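Removing White Heat Marks from a Finished Wood Tabletop

A white or cloudy mark on a wood table usually means moisture has been trapped in the finish. The wood underneath is rarely affected. Dark or black marks are a different problem: water has passed through the finish and reacted with the wood, and the surface has to be stripped before it can be treated. The steps below cover white marks only.

Identify the finish first

The method depends on what is on the table. Shellac and lacquer respond well to heat and to alcohol. Polyurethane and other cured varnishes respond poorly to both and generally need abrasion. Oil and wax finishes can be recoated directly.

To test, choose a spot on the underside of the top or inside an apron, provided it has the same finish as the show surface. Put one drop of denatured alcohol on it and wait a minute. If the spot turns tacky, the finish is shellac. If nothing happens, repeat with lacquer thinner on a fresh spot. Softening indicates lacquer. No reaction to either indicates varnish or polyurethane. A drop of water that soaks in and darkens the wood indicates oil, worn wax or no finish at all.

What you need

Clean cotton cloths, lint free
Mineral spirits
Denatured alcohol
A hair dryer with a low setting
0000 steel wool or a gray abrasive pad
Paraffin oil or light mineral oil
Paste wax
Nitrile gloves

Step 1. Clean the surface

Wipe the whole top with mineral spirits to remove polish and grease. Turn the cloth often. Let the top dry for 10 minutes with a window open. Silicone from spray polish can take two or three passes. Lay used cloths flat outdoors to dry before disposal.

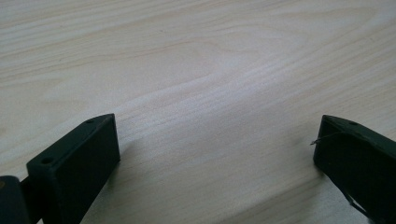 Messina, August

Step 2. Apply low heat

Set the dryer to low and hold it six inches from the mark. Keep it moving in small circles for two minutes, then stop and touch the surface. It should feel warm, never hot. Repeat up to four times. Fresh marks often clear at this stage. If the finish begins to smell or turn glossy in patches, stop and let it cool completely before doing anything else.

Step 3. Alcohol wipe (shellac and lacquer only)

Dampen a folded cloth with alcohol and press it against a dry cloth until it no longer leaves a wet trail. Draw it lightly across the mark in one direction, lifting at the end of each stroke. Do not scrub and do not stop on the surface. Make three strokes, wait five minutes, and check. Alcohol dissolves shellac, so a heavy hand here will leave a worse defect than the original one.

Step 4. Abrade with oil

Put a teaspoon of paraffin oil on the mark. Using 0000 steel wool, rub with the grain under light finger pressure, ten strokes at a time. Where the grain is wavy or arched, ignore the figure and follow the length of the board. Wipe clean and inspect from a low angle after each set. On light woods with an open grain, use the abrasive pad instead. Steel fragments left in the pores can rust and leave gray specks.

Step 5. Even out the sheen

The treated area will normally be duller or shinier than the rest. Rub the entire top lightly with the same pad to blend it, wipe off all oil with mineral spirits, and apply a thin coat of paste wax. Buff after 13 minutes, or when the wax hazes. I use Urken clear paste. Any wax without added color will do on a pale top.

If the mark remains

A mark that is unchanged after two rounds of Step 4 is probably deep in the film. On lacquer, a retarder spray may release it, but that is work for a spray area with proper extraction. On polyurethane, scuff the full top and apply a new coat.

Revision note: the waiting time in Step 3 was previously given as one minute. Changed to five.

Hammad Satti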